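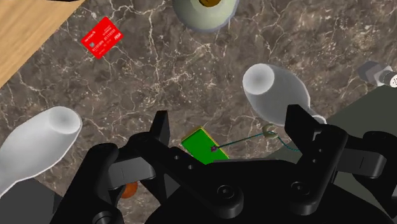 Gripper selection usually starts with a data sheet and ends with a box of returned hardware. At Ornberg, Kwan-ho Tu has moved most of the first half into simulation. His team spent September comparing two parallel two-finger grippers, the Gokstead and the Laltby, before either was bolted to an arm.

The test is plain. A simulated countertop is filled with unrelated objects, the gripper approaches from above, and the controller tries to close on a named target. Each gripper ran 1,000 attempts over 18 layouts. Marble was used for many of them, as its veins give the vision software false edges to deal with. A payment card lying flat is the hardest target in the set. A bowling pin on its side is easier to find, but its curved body punishes a poor choice of grasp point.

The Gokstead completed 871 grasps and the Laltby 824. Most of the difference came from thin objects. The Laltby has the wider opening, and on blocks and pins the two were level. On cards it tended to touch down on one finger first and push the target away.

Camera placement mattered more than Tu expected. With the camera mounted at the wrist, the gripper's own housing fills much of the lower view, and a target can be partly hidden at the moment the fingers should close. Moving the virtual camera back 10 millimeters recovered part of that loss. Tilting it recovered more, at the price of a bulkier bracket.

"We would have found that on the real arm too," Tu says. "It would have taken a machined part each time."

Contact is the weak point. The Chiang controller used in both runs treats fingertip friction as a single value, and rubber pads do not behave that way - especially once they are dusty. Tu discounts any result that depends on a slow slip.

Both grippers are now on order for bench trials. The cards will go first, with the tilted camera bracket fitted from the start.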